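Hultis Yard Sweeper — Set-Up Guide

Section 4: Outdoor lanes and access roads

What to expect

The Hultis can sweep a flat paved lane by itself. It cannot yet pick up boards, pull weeds or clear a blocked drain. Plan on doing those jobs by hand.

Before the first run

1. Walk the lane from end to end. Move any planks or broken wood at least 2 meters from the sweeping path.

2. Open Lane Setup and enter the lane length. The limit is 108 meters per run.

3. Mark long cracks as Cross Slowly. The brush skips over dirt packed inside a crack — use a hand broom there.

CAUTION: Keep people and vehicles out of the lane during a run.

4. Set the side margin wide enough to clear walls and concrete blocks. The Hindlow side brush needs more room than the standard one.

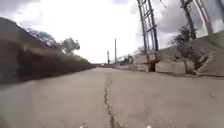 Starting the run

1. Press Start and stay within sight of the machine.

2. Empty the bin when the light turns amber.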